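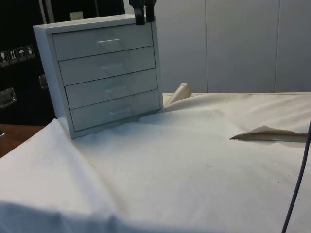 Mullunach four-drawer desktop cabinet, white

Home Storage Desk and table Small drawers Spare parts Delivery Contact

Last updated 25 July 2021

The Mullunach is a small cabinet with four drawers for the top of a desk, a shelf or a sewing table. We have it in our shop for a long time already and it is still the one we recommend first when a customer asks for something plain. It is white on all sides that you see, also the handles, and it has no decoration. The top is flat and comes a little over the body, so you can use it as a place for a lamp or a pot with pencils.

What you can keep in it

Many customers buy it for paper clips, stamps, chargers and these small things which otherwise lie everywhere. Others use it for thread and buttons, for tea bags, or for seeds in the months before planting. The drawers are one above another and each has its own handle in the middle. There are no dividers inside. If you wish to separate small things, the Ernunen trays are sold apart, and two of them fit side by side in one drawer.

Please do not use it for heavy tools. A full drawer of screws will open badly after some time, and the drawer bottom can bend. For screws and nails we advise the Karamanlidis metal box, which you find under Workshop.

Details

Colour: white, body and handles
Drawers: four
Weight when empty: 2 kg
Largest load on the top: 22 kg, if the weight is spread well
Assembly: none, the cabinet comes in one piece
Order number: 171

Setting it up

Take off the cardboard and remove the paper strips which hold the drawers for the transport. There is one strip for each drawer and they are easy to forget in the lowest one. Put the cabinet on a flat surface. On a very smooth table you can lay a cloth under it, then it does not slide when you pull a drawer, and the table is also protected from scratches. Leave enough place in front so that the drawers can come out completely.

The first days the drawers can feel a little stiff. Open and close each one several times. If it remains stiff, rub a dry candle along both edges of the drawer, this helps more than oil. Oil collects dust and we do not advise it.

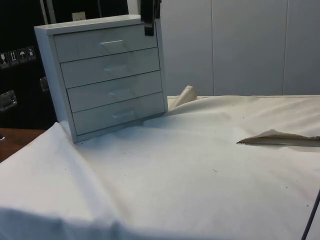 Mullunach cabinet, white, shown on a cloth.

Cleaning

A soft cloth with warm water and a drop of washing-up liquid is sufficient. Go also along the dark lines between the drawers, where dust likes to stay. Do not use powder or the rough side of a sponge, the surface will lose its shine. Ink comes off if you are quick. After one night it is more difficult, and for this we do not have a good advice.

Can I put two on top of each other?

Yes, but not more than two, and the lower one should be filled first so that it stands firmly. Do not stack them where small children can reach the drawers.

Spare parts

Single drawers can be ordered from Vundetti with the order number of the cabinet. Please write also which drawer you need, counted from the top. Handles are not sold alone. We have sold 800 of these cabinets until last December and the part most often asked for is the top drawer, I suppose because it is opened the most.

For questions you can write to me directly through the contact page. I answer in English and Spanish.

Milagros Ortuño, desk and table storage

Comments (4)

Teabag Tess
Bought one for the kitchen and one for my daughter's hair bands. The candle trick worked on hers, thank you. Mine was fine from the start.

P. Lindqvist
Is there a version with a lock? I would like it for the office.

Milagros Ortuño
Dear P. Lindqvist, unfortunately not. We asked the maker already and they do not plan it at the moment.

quiltingroom
I wish the drawers had labels or at least a place for them. I always open the wrong one. Otherwise happy with it, and the white goes with my other shelves.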